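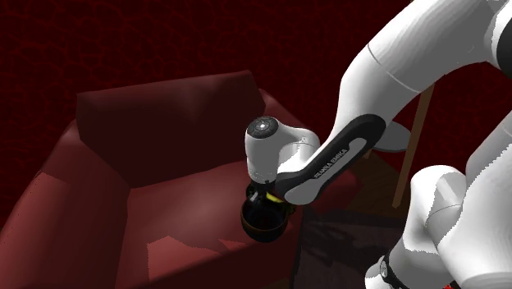
Sisia is a simulation package for teams that develop and test household handling tasks before moving to a physical arm. Each license includes furnished rooms, a library of everyday objects and a ready-made model of the robot. In the living room set, the arm carries the Franka Emika lettering on its black panel and holds a dark, rounded object with a yellow band just above the seat of a red armchair. Users may change the furniture, the wall covering and the lighting independently of the task.

What the package contains
Rooms: 4 (living room, kitchen, bedroom, hallway)
Objects: 154
Prepared tasks: 114, each with a start position and a goal check
Recording: joint positions, gripper state and rendered views

Tasks are written in plain text files and can be edited without rebuilding the room. Existing files from Promia can be imported – object weights should be checked afterward, as older versions stored them in a different unit. Rendering at reduced quality is available for long runs on modest computers.

Licensing and support
Sisia is offered by Hellwig as an annual license for one site. Universities may apply for the teaching license, which covers all rooms but excludes the import tool. Introductory training is held at the Sistby office each July and may also be arranged remotely.

Requests for a trial license should be addressed to Birthe Hviid, Product Support, Hellwig, Sistby. Please state the operating system and the number of workstations.

Page last updated Feb 21, 2022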